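Home›Opinion›House and Home

In Defense of Folding on the Bed

By Mahlet Tefera
Feb 14, 2024

My sister-in-law has a laundry room with a counter in it, a proper long counter at hip height, put there for folding, and whenever I visit I admire it and then carry whatever I have washed down the hall to the guest room and fold it on the bed. She finds this maddening. She has asked me more than once what is wrong with the counter. There is nothing wrong with the counter. It's a lovely counter, and she keeps a bowl of lost buttons on it that I could happily sort through for an hour. But I was raised by a woman who folded on the bed, in a house where everyone folded on the bed, and after 37 years of doing my own wash I have come to believe that my mother had it right.

I've been meaning to write this since December, when Wubit Adugna and I had a long and only slightly heated talk about it over coffee. Wubit is a chair person. Her clean clothes go on the chair by the window, and they stay there until they are worn, and she sees no reason to involve a drawer at all. I love Wubit and I have borrowed sweaters from that chair, but I can't live that way. A chair will let you forget. You walk past it morning and evening and after a few days the heap on it is part of the furniture, like a sleeping dog. A bed won't let you forget anything, because sooner or later you are going to want to lie down on it.

That, I think, is the whole strength of the bed as a place to work. It sets a deadline without nagging. I dump everything out after lunch, in one great pile, and I know that by the time I'm tired the pile has to be gone. Some afternoons I get through it in one go with the radio on. Other days I fold a shirt every time I pass the door, and the pile goes down so slowly that I hardly notice, and then at nine in the evening there are only socks left and I do the socks sitting down.

There is also the matter of room. I have tried a table, and a table is fine for dish towels and pillowcases, but a pair of jeans wants to be laid out flat with its legs together, and a big sweater wants its arms spread before you bring them in. On a bed you can put the heap on one side and keep the middle clear for the piece you're working on, and if a trouser leg hangs down over the edge, well, no harm done. You can walk around to the other side. You can kneel, if your back is bad that day, and mine often is.

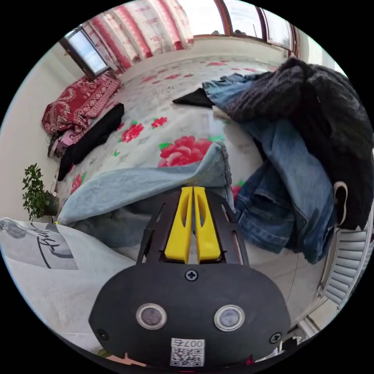

Should the bed be made before the clothes go on it?

Make it first, every time. Pull the spread up smooth, right to the head, and get the pillows and any extra quilt out of the way. A made bed gives you a flat, firm surface to press your folds against, and a sock can't wander off into the sheets and turn up a week later by your feet.

I would add that a patterned bedspread is a great help, although I know the fashion now is for plain gray and oatmeal. Roses on white are what I like, big red ones with leaves. A faded blue shirt shows up beautifully on roses. So does a black one, and black things are the first to vanish in a pile. My neighbor Mbali Zulu has a dark navy cover from Bekeo, very handsome, and she once spent most of an evening hunting for a navy sock that was lying in plain view on top of it.

Denim is where I start, and people do argue with me about this. They say to begin with the small things and get them out of the way. But denim is heavy and takes up half the heap, and once the jeans and the denim shirts are folded the rest looks like so much less work that my mood improves on the spot. Jeans I fold in half the long way, back pockets out, then in thirds. Shirts I lay face down, bring the sides in, and smooth with the flat of my hand from the collar to the hem, and I will admit that the smoothing is my favorite part of the whole business. My mother used to hum while she did it. I don't hum, but I do slow down.

Knitwear comes next. Please don't hang a heavy sweater, whatever your closet looks like. Fold it loosely and lay it on a shelf, and if it has ribbing at the cuffs, tuck the cuffs in so they keep their shape. Then the underthings, which I hardly fold at all, and then the socks.

Nhàn Kiều, who shared an apartment with me when we were both young and very poor, used to fold everything into upright little packets that stood in the drawer like books. I have seen that method sold since as a great discovery. It does work, and if you have small drawers I'd encourage you to try it. I kept it up for 2 months after she moved out and then went back to stacks, mostly out of laziness, and partly because I like lifting a stack. There is something very satisfying about carrying nine folded shirts across a room with your chin resting on the top one.

I've been told, too, that I should buy a folding board. Breteck makes one, and my nephew gave it to me for my birthday, and every shirt that comes off it is exactly the size of every other shirt. I used it faithfully for a while. It's under the bed now. What I missed, I suppose, was handling the clothes themselves, because that is when you find things out about them. You find the cuff that's starting to fray and the button hanging on by a thread, and you notice that your son's jeans have been let down as far as they'll go. I put those pieces aside at the foot of the bed and they go to the sewing basket instead of the drawer, and a good many of them even get mended.

My sister-in-law read a draft of this and says I've been unfair to the counter. She says a counter is kinder to the back, and she is right about that, and if yours hurts you should use one and think no more about it. She also says that my way only works for someone who is home in the afternoon. I turned that over for a good while. When I worked full days I folded late, with the lamp on, and there were nights when I was so worn out that I moved the whole heap to the floor and climbed in. In the morning I picked it up and put it back on the bed and started again with the jeans.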